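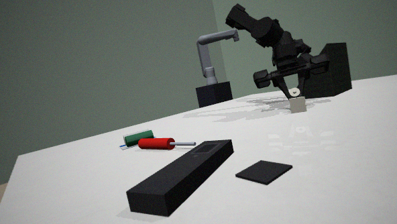 Figure 1. Simulated tabletop cell with the black arm over the beige block and the gray arm beyond the table.

Galitz Simulation Manual
Part 4: Setting up a placing task with the planner

This part covers loading a tabletop scene, setting up the collision world, planning a short placing move and checking it before you run it. You need a working Galitz install and a finished robot profile (Part 2). If you are using the Postetti bridge to drive real hardware, read Part 7 as well. Nothing in this part sends commands outside the simulator.

4.1 Before you start

Close any other scene. Galitz keeps only one physics world open at a time, and a second window will connect to the first world without a warning.

Check that the planner service is running. The status bar at the lower left of the main window should read "planner: ready". If it reads "planner: stale", restart the service from the Tools menu and wait for the status to change.

4.2 Loading the scene

1. Open File > Load Scene and choose tabletop_place.

2. In the Robots tab, set the arm with the black gripper as Active. Set the gray arm as Static. A static arm is still checked for collisions, but the planner does not move it.

3. In the Objects tab, confirm that each loose item has a pose and a collision shape. Items with a missing shape are listed in orange. For the green cylinder and the long black box, use the basic shapes (Cylinder, Box). For the screwdriver, use Convex Parts. The single convex hull fills in the space beside the shaft and makes the planner go around air.

4. Set the thin square plate to Box with a padding of 0. The default padding makes it much taller than it is and can block low approach moves.

5. Press Settle. The world runs for 370 steps with the arms locked so that objects come to rest on the tabletop.

6. Save the settled state under a new name. Do not save over the original scene.

Note: If an object drops through the table during Settle, its starting pose was below the table surface. Raise it a little and press Settle again.

4.3 Camera and perception input

The planner can take object poses from the simulator (True Pose) or from the perception module (Estimated Pose). Use True Pose until the task plans cleanly. Switching both at once makes it hard to tell a bad plan from a bad estimate.

To switch to Estimated Pose:

1. Open Perception > Source and select Rendered Camera.

2. Turn on Show Estimates. Outlines appear over the objects in the viewer.

3. Compare the outlines with the objects. An outline that is off by more than a finger width at the grasp point is too far off for placing.

4. If the outlines look right, set Pose Source to Estimated.

Dark objects on a glossy surface give the estimator the most trouble. Two settings help. Turn Reflections off in the render options, or raise Depth Weight from its default to 25. Try the reflections setting first. Depth Weight slows down every frame.

A flat object can be estimated upside down when both sides look alike. For the plate this makes no difference to the task. For a part with a marked top side, turn on Keep Upright in the object settings.

4.4 Defining the goal

The task in Figure 1 uses the off-white disc as the held part and the beige block as the target.

1. Select the disc and choose Attach to Gripper. The disc now moves with the fingers and is treated as part of the arm in collision checks.

2. Select the block and choose Set as Support.

3. In the Goal panel, choose Place On. The goal frame is put at the center of the top face of the block.

4. Set Approach to Straight Down and leave Approach Height at its default.

5. Under Allowed Contacts, add the pair disc / block. Do not add the pair fingers / block.

CAUTION: Leaving fingers / block out of the list matters. If the pair is allowed, the planner will accept moves in which a finger pushes the block sideways. In simulation this looks harmless. On hardware it can bend a fingertip.

4.5 Planning

1. Press Plan. A short move such as this one normally returns in a few seconds.

2. Read the result line. "Found" means that the full path passed the collision check. "Partial" means that the planner reached the approach pose but could not complete the last straight section.

3. If the result is Partial, open the Contacts view and look for the first red pair. Fix that pair only and plan again.

4. Play the path at quarter speed. Watch the wrist as well as the fingers. A path can be correct at the tip and still swing the elbow close to the static arm.

5. If the elbow passes too close, raise Clearance for the pair active arm / static arm. Do not raise the global clearance. That value also applies near the block and will make the approach fail.

The planner starts from a random seed. To get the same path each time, enter a fixed seed in Planner > Advanced. The shipped task files use seed 173.

4.6 Running and logging

1. Press Execute. The controller follows the planned path and stops if the tracking error passes the limit set in the robot profile.

2. When the path ends, choose Release. The fingers open and the disc is detached.

3. Press Settle again, then press Check Goal. The result is written to the run log with the final distance from the goal frame.

4. To repeat the task with small changes in the start poses, open Batch, set the number of runs and choose a spread for each object. Leave the spread of the static arm at zero.

The log is a plain text file in the runs folder, one line per run. Error codes are listed in Appendix B.

4.7 Common problems

Error 39, "attached body in collision at start." The disc overlaps the block or a finger before the move begins. Move the arm up in Jog mode and plan again. If the error stays, detach the disc and attach it again with the fingers open slightly wider.

The arm shakes near the goal. The controller gain is too high for the simulator time step. Lower the gain, or halve the time step.

The disc slides off after release. Check the friction values of both parts. Imported meshes from the Prukdale library come in with friction set to zero.

Revised 15th January. Send corrections to Mahlet Woldemariam, documentation. Changes to the Batch panel are planned for the February release and will be covered in Part 5.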